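Lokent brings robot arms to the desk-set packing line in Skollmont

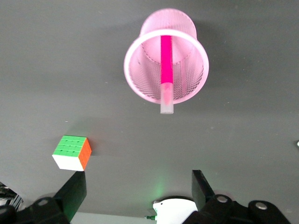
Remzi Bilgin

SKOLLMONT, June. Lokent, a packer of office and gift sets, has put 2 robot arms into regular work at its Skollmont site. The arms handle small items for desk sets, such as a marker, a mesh pen holder or a puzzle cube, and each arm has a camera near its gripper.

The 26 people of the packing hall keep their jobs and their pay. What changes is the order of the day. Until now every packer stood at one table for the full shift and made the same movement with the same hand. Now the packers change places every 3 hours, and one of them looks after both arms.

"My wrist was hurting every evening and I was thinking to leave," says Ghorbani, shift leader in the hall. "Now I teach the arm where the marker goes, and when it makes a mistake I stop it and correct. It is slower than me with the soft items, so these we still do by hand."

The arms pack nearly 700 sets in a day shift. The night shift stays without them for the moment. Training was given on site by the integrator Usach, during paid hours, and it will be repeated for new employees.

Contact: Lokent Press Office, Skollmont | © Lokent. All rights reserved. | Back to top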